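Shipping an old desktop's parts, together or separate?

December 2022, posted by kivell_attic

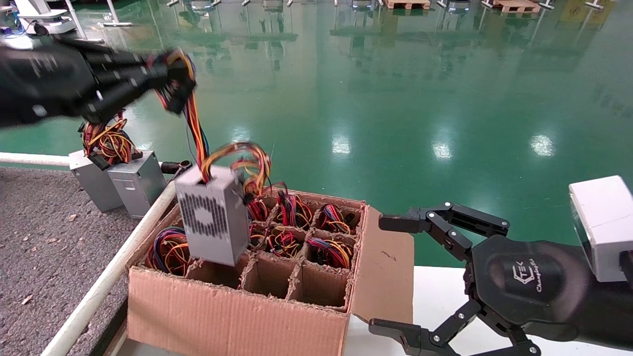
I'm parting out my old tower and sending it all to my cousin, 692 miles away. Do I pack everything in one carton or split it up? Ernow quoted me way less for one!

halliday2

Split it. I sent one big box last February and the heavy stuff crushed a graphics card (a $200 card, ugh). Tie the cables up, wrap each part, and put anything heavy in its own box.

plurnalby101

One box is fine if you use dividers. Insure it though.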